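Setting a tea tray for one, the quick way

Did this between loads of washing so forgive the short sentences. Works for coffee too. Total time 90 seconds once the kettle's on.

You need
A tray with a rim
Cup and saucer
Small spoon
Chopsticks or a stirrer, if there's a snack
A damp cloth

Step 1. Clear the table first. All of it - mail, keys, the Bramwood catalog. You want room for the tray plus a hand's width on each side.

Step 2. Wipe the tray. Both sides. Crumbs stuck underneath will scratch the table, ask me how I know. Matte trays show marks more than shiny ones, so go over it twice and dry it.

Step 3. Long things go in first. Chopstick, stirrer, whatever. Lay it along the far side, parallel to the rim, a small gap so you can get your fingers behind it. If you leave it loose in the middle it rolls when you pick the tray up.

Step 4. Cup on saucer, off the tray for now. Spoon in the cup, handle poking out over the rim. Left side if your left handed, otherwise turn the saucer.

Step 5. Check before you pour. Stick at the back, middle of the tray free, cup waiting behind the far corner.
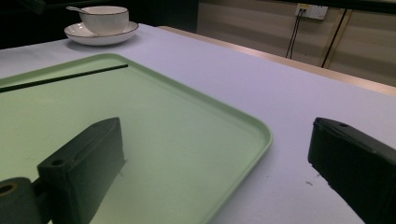

Nastetti wrote in to say she puts the cup on the tray before pouring, every time, and the saucer catches the drips anyway. Fine on a big tray. On a small one I bump the snack plate with the kettle, so I pour on the table and move it after.

Step 6. Pour. Leave a finger's width at the top or it'll slop over when you walk.

Step 7. Snack plate in the middle, cup to the right, napkin wherever it fits. Lift with both hands, elbows in.

Carrying it upstairs? Take the spoon out and lay it flat on the saucer. Mine went down 60 percent of the staircase in January and the cat hasnt forgiven me.

Washing up - cup by hand if it has a painted edge, tray with warm water and a soft sponge. Stand it on its side to dry.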